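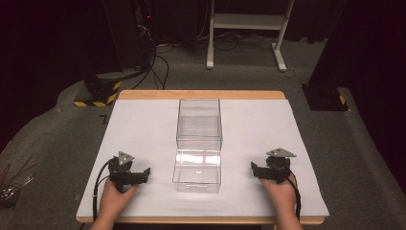 Rafferty Zamora
OK so I spent most of January getting my paperwork and my general household junk under control and I have Thoughts. Long thread, get a snack.

Some background. I moved to Molia with 2 suitcases and a car full of stuff I'd thrown in at the last minute, and I never really unpacked. I just sort of lived around it. If I needed scissors I bought scissors. I own so many scissors now.

The thing that pushed me over the edge was a letter from my old landlord on Husov Street. He wanted to keep part of my deposit for a cleaning I'd already paid for. I knew I had the receipt! I could picture the receipt! It took me an entire evening to find it, and it was inside a cookbook.

(I got the money back, before anyone asks. He was pretty decent about it once I sent a copy.)

So that night I signed up for Tullesix, which a coworker keeps raving about. You take a picture of every piece of paper and it sorts them for you. I lasted nine days. It kept filing my dental stuff under "travel" and I got tired of arguing with it.

What I do now is way dumber and I love it. Every piece of paper that comes in goes in one of three places: pay it, keep it, recycle it. I decide standing up, with my coat still on. If I sit down first I will never decide anything.

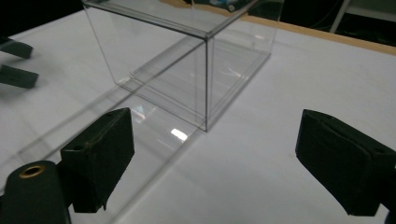
The keep pile is smaller than you'd think. Taxes, lease, car title, medical, anything with a warranty I might really use. The manual for the rice cooker can go. I have made rice many times without it.

Someone's going to ask about taxes so yes, I kept all of that, and no, I'm not telling you how long to hang on to yours. Ask someone who does it for a living.

After paper I moved on to cords. Oh man, the cords. I had a grocery bag of them and I'd been hauling it from apartment to apartment since college. I gave myself a rule: if I can't name the thing it plugs into, out it goes. I kept four.

My sister said I'd regret it within a week. It took two weeks, and it was for an old camera I hadn't touched in years, and a new cord was eight bucks. I can live with that.

Then the kitchen, where I learned that I own 30 mugs. I live alone!! I took most of them to Maksymiv, the bakery downstairs, because they had a sign up asking for mismatched cups for their coffee corner. Now I go in for a roll in the morning and drink out of my own mug surrounded by strangers drinking out of my other mugs. Highly recommend. 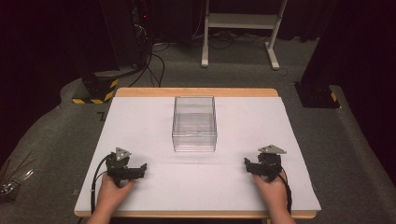
Lots of you have asked how much I spent on containers and labels and all that. Less than you'd guess. The mistake I made the first time I tried this (two apartments ago) was shopping first. I came home with a whole set of matching bins and then went around looking for stuff to put in them, which is backwards.

This time I made myself wait until everything was sorted and piled up on the floor, and then I measured the piles. It looked terrible for a good while. I ate dinner on the bed. But I only bought what I needed, and everything fit on the first try.

Labels: I write on masking tape with a marker. Went through a phase of wanting a label maker. The phase passed.

Also, clear beats pretty. I know the woven baskets look nicer on a shelf. I have a woven basket. I have no idea what's in it as I type this. 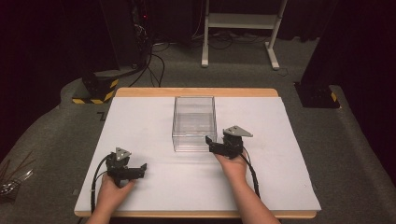
Money part, for those who like that kind of thing. I sold the good stuff (a bike, a guitar I was never going to learn, a coffee table, a fancy blender and my old laptop) and ended up with 2760 dollars total. Most of it was the bike, it was a really nice bike. I put 100 of that toward a decent desk lamp and the rest is sitting in savings, where I'm trying not to look at it.

Still on my list: the closet in the hall, photos on my phone, and whatever is going on under the bathroom sink. I'm saving the sink for a day when I'm feeling brave.

If you've got a good way to deal with sentimental stuff, please tell me. I have a shoebox of birthday cards from my grandma and I'm not recycling those, but I don't love them living in a shoebox either. Replies are open, I'll check back after dinner!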